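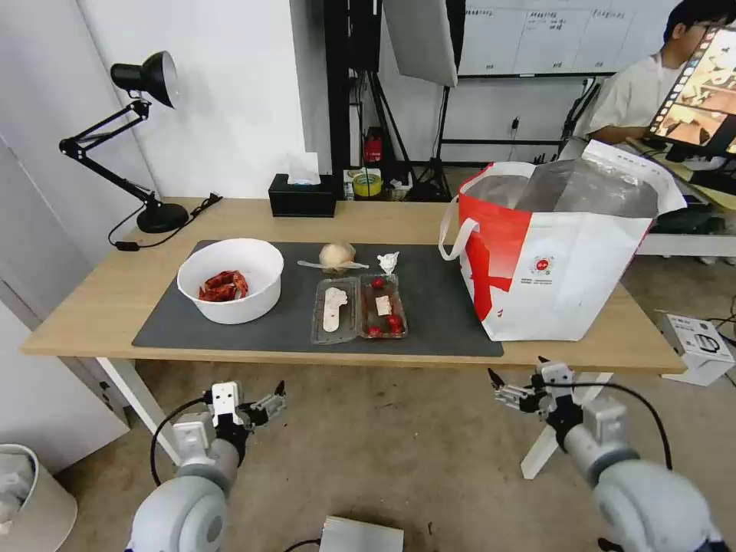 *Two-arm cell with the grocery item set on the gray mat.*

# Litach T2 Two-Arm Demonstration Kit

The Litach T2 is a teleoperation kit for recording manipulation tasks on a pair of table-facing arms. The operator moves two leader handles; the follower arms reproduce the motion, and the controller logs joint positions, gripper opening and head camera video on a common clock. Recordings are exported as episodes for policy training.

The kit is supplied without a table. Any flat work surface within reach of both arms can be used, and a matte mat is recommended to limit glare under softbox lighting.

## Operating modes

- **Remote.** Leader handles drive both followers. Scaling is set per arm.
- **Hand guiding.** Arms are released to gravity compensation and moved directly. Grippers are operated from the foot switch.
- **Replay.** A stored episode is run back at reduced speed for checking before export.

Modes can be mixed in one session — a waypoint taught by hand may be used as the start pose for a remote episode.

## Bag and container tasks

Grocery packing is included as a task template. It covers flexible wrappers, rigid clear containers and open-topped bags, and it stores separate start and end markers for each arm.

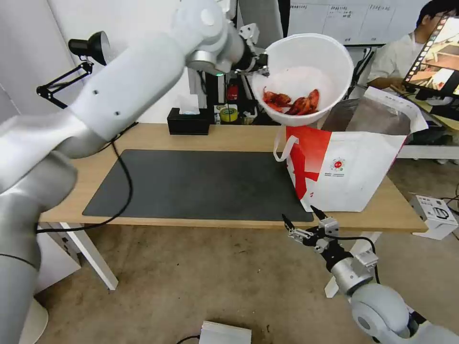 *Left arm holding a white bucket by the rim, tilted, with the shopping bag open below.*

For rim grasps, set the grip force before the lift and leave it fixed until release. Changing force during a tilt shows up in the log as operator noise and makes episodes harder to compare. The idle arm should be parked with its gripper open, clear of the swept path of the working arm.

## Specifications

| Item | Value |
|---|---|
| Follower arms | 2 |
| Joints per arm | 6, plus gripper |
| Logging rate, camera | 30 frames per second |
| Episode buffer | 450 episodes |
| Export formats | Fludum archive, plain folder |

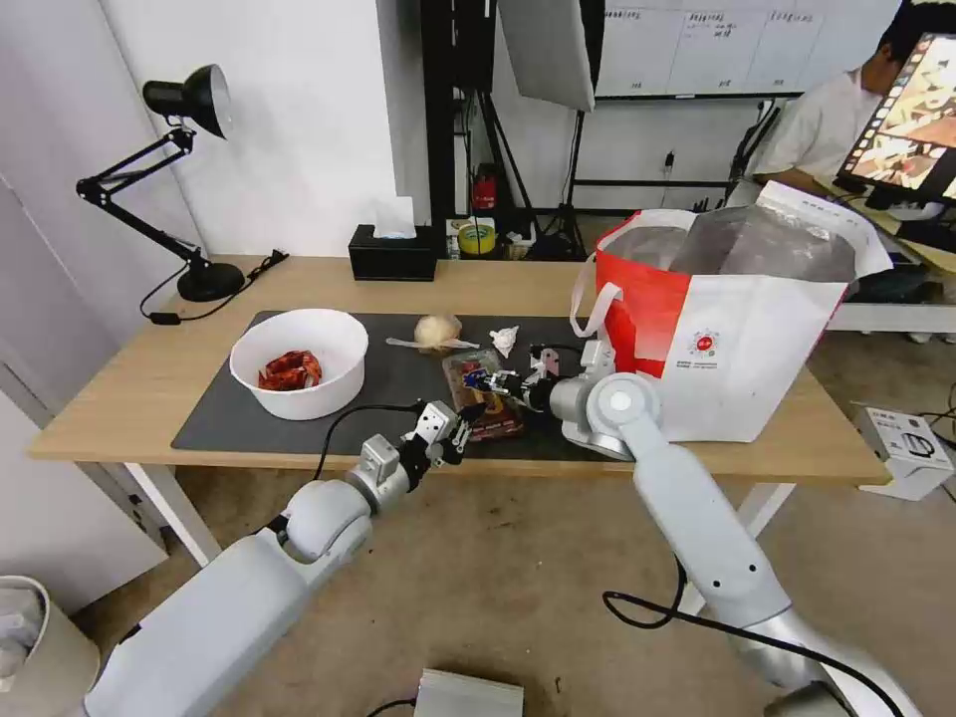 Flat packages lying directly on the mat are the most demanding case for the standard fingers. Approach at a shallow angle, make contact with one finger first, then close. Slim fingertips (part of the Lengyel accessory set) may be fitted without recalibrating the wrist.

## Cable routing

Route the gripper cable with a free loop at the wrist. The loop must allow full wrist rotation in both directions and must not catch on the table edge. Check it again after any change to the start pose.

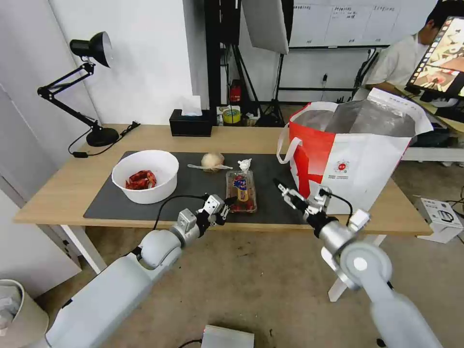

Start poses are stored with the task template, together with a reference still from the head camera. The reference can be overlaid on the live view when objects are reset between episodes. Overlay opacity is adjustable — the default suits clear packaging poorly and should be raised for it.

## Supply

The kit ships from Drenurcombe with leader handles, controller, foot switch and cable set. Lighting and task objects are not included. Controllers delivered before October need the current firmware for mixed-mode sessions.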